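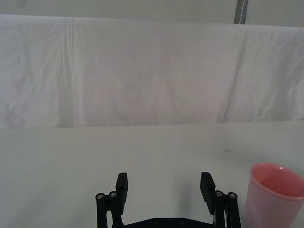 Wrist view, fingers open, pink cup off to the right.

Can any of them clear a table yet?

Reading time: 4 min
Print this thread | E-mail this thread

benchgrinder_amos
Monday, October 19, 2026
Starting a new thread so we stop wrecking the dishwasher one. My position hasn't changed since July. I run a small shop, I've sat through two sales visits this year, and I still wouldn't pay for an arm to do anything a bored teenager can do. The picture is what I mean. White table, white sheet, one cup. If that's the state of household chores then my household is safe for a while.

The Drirero rep quoted me 1280 a month to lease, with setup on top. For what? My breakroom table has mail on it, a drill battery and somebody's yogurt.
- Amos Quintanilla

suds_and_duds
You're judging a whole field by one cup. Everybody starts with a plain background. You learn to drive in a parking lot.

benchgrinder_amos
Sure, but the parking lot people don't send me a brochure that says "kitchen ready."

ecrenshaw
I did four years of line maintenance at Haverford before I moved over to facilities, so I'll argue with both of you. A cup is a fair test piece. It's light and round, you can push it over easily, and if it's thin plastic you can squash it. Parallel fingers like those want something that fits in the gap, and a tumbler that tapers gives you less to hold the lower you go. I have watched a gripper squeeze a tapered cup and the cup just climb out of the top like toothpaste.

What I'd ask is what happens with the second cup. Then a glass one. Then one with two inches of cold coffee in it. We had a Rekach cell on the packing side that could place the same carton all shift and then stopped dead when purchasing switched to a glossier tape. Three people stood there looking at it. It was a good machine! It was also a machine you had to tidy up for.
- Esperanza Crenshaw

PaulieNoSocks
"a machine you had to tidy up for" so, my robot vacuum

suds_and_duds
My vacuum works fine, Paulie. You have to pick up the socks.

PaulieNoSocks
see username

kettle_black
Can I ask a dumb question? The fingers are wide open and the cup is outside them, over on the right. So does the arm know it's there? Or is somebody steering?

ecrenshaw
Not dumb. You can't tell from one still. Could be a person on a controller, could be a program, could be parked. I'd want that answered before I believed any clip, including the good ones. Ask who's driving, then ask how many tries they threw away.

suds_and_duds
OK but that cuts both ways. If one still can't show it working then it can't show it failing. Amos posted it like it was a confession.

benchgrinder_amos
Fair. I posted it as a picture of how easy the job has been made, and I'll stand on that. There's one loose thing on that table. Come count my sink.

old_dutch_oven
My grandfather's hardware store sold a potato peeling machine in 1931 that was going to free up the American kitchen. We still have it. We peel potatoes with a peeler.

suds_and_duds
And you wash your clothes in a creek, I guess? Washers, dryers, dishwashers, bread machines. Plenty of chores went to machines. They just don't have arms.

ecrenshaw
That's the best point in the thread and it's the one I'd make against arms at home. The dishwasher won by being a box you carry things to. It never had to find the plate. Loading it is the part that's left over, and loading is the hard bit.

On the shop floor I'm less gloomy. Same part, same spot, fixture bolted down - fine, go ahead. We got real use out of a Nastus loader on one press. 625 parts between checks and it didn't complain about its back.

benchgrinder_amos
I'd take that loader. My trouble is I never run 625 of anything. I run 40 and then change over, and by the time it's taught I've done the 40.

kettle_black
What would change your mind, Amos? Serious question.

benchgrinder_amos
Put it in my breakroom at 3 on a weekday without touching the table first. No sheet behind it. Clear it, wipe it, don't throw out my mail. One hour, one take, and I get to watch whoever is holding the controller. If it does that I'll sign the lease and post a picture of the invoice.

suds_and_duds
You'd move the goalposts to the microwave.

benchgrinder_amos
The microwave is a separate thread. Have you seen the microwave?

ecrenshaw
I'd settle for less. Five different cups, put down by somebody who doesn't work for the company. Drirero does have a demo day coming up and I may go. I'll bring my own cups and report back.

PaulieNoSocks
bring a sock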